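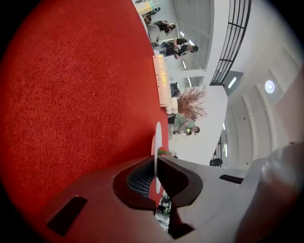 Zachary Dhillon wrote:
My money's on the finger calibration, same as on our pair. Anything thinner than a cookie and the left gripper logs itself as fully shut, and then the arm plays it back and squeezes like it's mad at the dishes. Did you rezero after you swapped pads?

Search this forum Search Advanced search

lucie_arsenault » 11 Jan 2022
Hi Zachary, yes, I rezeroed twice! Let me back up for everybody else. We recorded 200 takes at Ouellet of picking up thin stuff on the red tablecloth, and 26 of them came out bad. Bad meaning the width reading drops to zero while the fingers are still plainly holding something. I didn't catch it until playback, when the arm closed hard on a plate and cracked it, and a piece went past my coworker's ear. She's fine. She was wearing glasses, thank goodness, but I've stopped all playback until I know what this is.

The worst stretch is takes 122 to 141. Before that it's a bad one here and there.

Like 26 Share

jamshid_a
Sorry about the plate, glad about the ear. If it was calibration it would be wrong every time, though. Yours comes and goes. I'd be looking at power or a connector way before I touched the zero. What's plugged in together over there?

lucie_arsenault
Kind of everything — one strip on the floor feeds the lot. You can see the mess on the right.

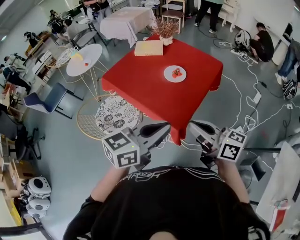
Photo: Lucie Arsenault / Ouellet

The white cables spread across the floor toward the red table, and whoever is doing the takes ends up standing pretty near them. I've asked for a second strip on the other wall and I'm going to ask again, louder.

jamshid_a
Oof. Yeah, so two problems. I'd get that cable pile taped down or moved tonight, whatever the log says. Somebody holding a gripper in each hand has nothing left to catch themselves with.

zachary_d
Agree on the tape, still don't agree on the power. We chased power for most of January last year with a Bulter supply and a borrowed meter and all we got out of it was a nice graph. Then we replaced the pads and the zeros went away. Worn pads let the fingers go past where they should stop, so a thin edge reads the same as nothing.

normand t.
Can I be the grumpy one? The width log is a side issue. Why is the arm allowed to close at full force on a zero reading in the first place? Cap the force in playback. Bad takes will always get through, no matter how good your pads are, and a person was standing within range of flying plate.

lucie_arsenault
That's fair and I don't love that I needed to hear it. We had a cap on the old Juvoretti controller and I guess it never got carried over when we changed. It's going in before anything moves again, plus a clear screen in front of the table.

zuweira
Question from the cheap seats, do the bad ones line up with which hand? We had this and it was only ever the left.

lucie_arsenault
Ooh, I hadn't sorted by hand. Running it now.

lucie_arsenault
OK, nearly all left! Including every bad one in that ugly stretch. So I'll put the left unit on the right unit's cable and try again with a plastic lid in place of the plates (we're low on plates). If the zeros follow the cable, Jamshid wins, and if they stay with the gripper I'm ordering pads.

zachary_d
Order the pads now, shipping is slow.

jamshid_a
Order a cable too then :)

Share 141 comments 12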